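# Getting scuffs and white streaks off bare metal trays

I cleaned up a bunch of old sheet-metal bins in July and learned most of this by doing it wrong first, so here's the way I do it now.

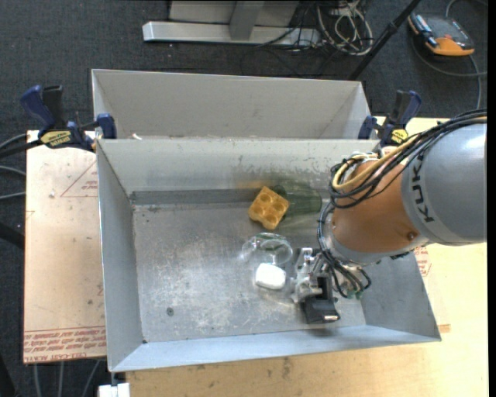

Damian Kofler wrote in to say he skips the soap completely and goes straight to vinegar, and asked if that was a bad idea. Not bad, but try soap first! Vinegar on top of grease just slides around and you end up doing the whole thing twice (I did).

**What you need:** dish soap, white vinegar, a soft sponge, a gray scrub pad and 4 dry rags.

1. Wipe out the loose grit. Skip this and you'll be rubbing new scratches in.
2. Wash with warm soapy water, corners too, then rinse.
3. Mix equal parts vinegar and water, lay a soaked rag over the streaks and leave it for about 5 minutes.
4. Rub lightly with the pad, always in one direction. Circles show up forever on bare metal.
5. Rinse and dry right away. I go over the seams with a second rag - water loves to sit there.

Keep vinegar off galvanized stuff, though. It dulls the zinc, and I have one very blotchy bin to prove it. Soap and a soft brush are plenty for those.

Deep scuffs won't come out this way. You can sand them, but I leave mine alone and put down a rubber mat.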